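Fresh Pads for the Bodby Gripper

Our hand-held gripper is back in service, and it feels like new!
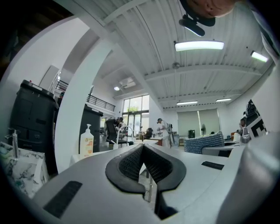
The gripper in the upstairs-downstairs room at Wonville, jaw open and black pads in view.

If you've used the Bodby at all since November you'll know the complaint: it would take hold of a pen or a spoon just fine, then let it creep downward while you moved. Lutfa Akanda took it apart on Sunday and found the old pads had gone shiny along the notch, right where the two halves meet. That's the spot that does most of the work, so a little polish there goes a long way (the wrong way).

The new pads are the same V shape, rubber with a textured mesh face on the inside. Swapping them took longer than any of us guessed – the left one came off in one pull, but the right one had been glued by somebody very thorough, and Lutfa spent most of the afternoon on the residue with a plastic scraper and a lot of patience. Please don't use a metal blade on the body. It marks.

After that came the alignment, my favorite part to watch. You close the jaw on a strip of paper and tug. If the paper slides on one side and grips on the other, the pads aren't level, and you loosen the two screws and try again. It took three rounds. Then we ran the Fokley pick list, all 174 grabs, and dropped 2. Both were the same glass marble, and I'm inclined to blame the marble.

From now on, wipe the mesh with a damp cloth at the end of each session and let it dry with the jaw open. No alcohol on the rubber, please. If you see shine starting in the notch, write it in the Nowakowski log with the date and tell Lutfa. She has one more set of pads in the drawer and is already itching to time herself on the next swap.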